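Last updated: August

We moved into the apartment on Tennant Street with 39 boxes and one working outlet in the back room. I wanted to get my electric bill down before winter. The first one here was 85 dollars, and the old place never went over 60.

I started by listing everything that stays on all night. The router, the printer, the speaker, two chargers.
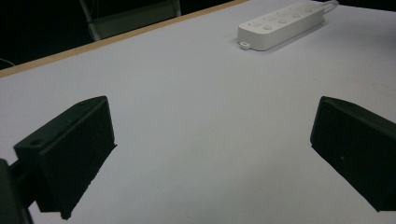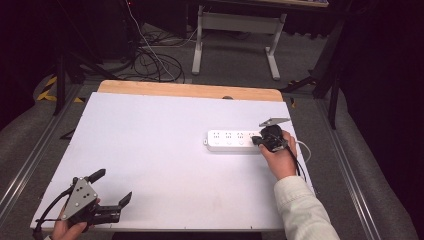
Posted in August by the author, owner and only writer of Wonwood Notes

The printer was easy, so I unplug it now. The speaker took longer – it forgets its settings every time. I gave up and left it on.

Next month's bill was 20 dollars less. Part of that is the weather. The fridge is old and I still have to call the landlord about the door seal.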